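Datasets > Sports > Football > Utari

# Utari Match Events

Event tables for two seasons of the Mavia League, 20 clubs, one row per goal, card or substitution.

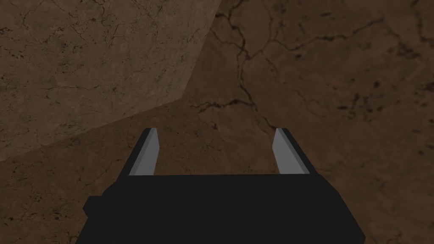

Kumitz wrote on the tracker that own goals should be credited to the club that benefits, with the scorer's club in a separate column. The tables have worked that way since the October release.

## Contents

- `matches.csv`: date, home club, away club, full-time score
- `goals.csv`: 1737 rows, with minute, scorer and assist
- `cards.csv`: yellow and red cards
- `subs.csv`: substitutions

Each club plays 38 league matches a season. Cup ties and friendlies are left out.

## Known problems

Stoppage-time goals are stored as 45 or 90, with the added minutes in `extra`. Assists are missing for almost all of Uibo's away matches in the first season. Two players share the ID `p0412`, so join on ID and club together.

## Changes

Wednesday, August 14, 2024: fixed swapped home and away scores in `matches.csv`.

## License

CC BY 4.0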